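Palex Payroll Tax Desk
Software for small employers and sole traders

Palex works out income tax and National Insurance for each person on your payroll and keeps the running totals you need at year end. It is made by Cinimby and runs on an ordinary office computer. There is no yearly limit on the number of pay runs.

What it does

Enter gross pay, tax code and pay period. Palex shows the tax due, the employee's contribution, the employer's contribution and the net figure on one line. If a tax code changes partway through the year, you put in the new code and the date it starts. Earlier periods stay as they were.

Pension payments can be taken before or after tax, depending on how your scheme is set up. Student loan deductions are a separate tick box. Directors can be put on the annual method from the employee record.

Payslips print two to a page or go out as password-protected files. The wording at the foot of the payslip can be edited, up to 78 characters.
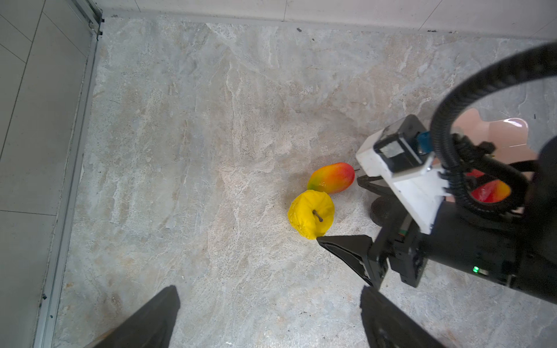 Mango and yellow fruit on a marble-patterned floor.

Benefits in kind

The benefits screen covers company cars, private medical cover, loans and vouchers. Each benefit is listed against the employee with its cash value and the amount made good. You can tax benefits through payroll or report them after the year has closed, but not both for the same item. Palex will warn you if an item has been entered twice.

Checking your figures

The Compare report puts this month's deductions beside last month's and marks any change. Dimas Manurung, who looks after the calculation tables, updates them before the new tax year. The update is a single download. Install it after your last pay run of the old year and before your first of the new one.

Versions

Palex Standard: up to 78 employees, 2 users.
Palex Plus: up to 1,000 employees, with department codes and a journal export for Lunau Ledger.

You can move from Standard to Plus at any time and your records carry over. Moving back down is only possible at year end.

Not included

Palex does not prepare self-assessment returns, corporation tax or VAT. For those, see Odukoya Returns, also from Cinimby.

Support

Telephone support is open on weekdays, and on Saturday mornings in May for year-end forms. Have your licence number ready. Questions about moving data from another payroll package go to Torunn Lundgren on the transfers desk.

Order code: 3794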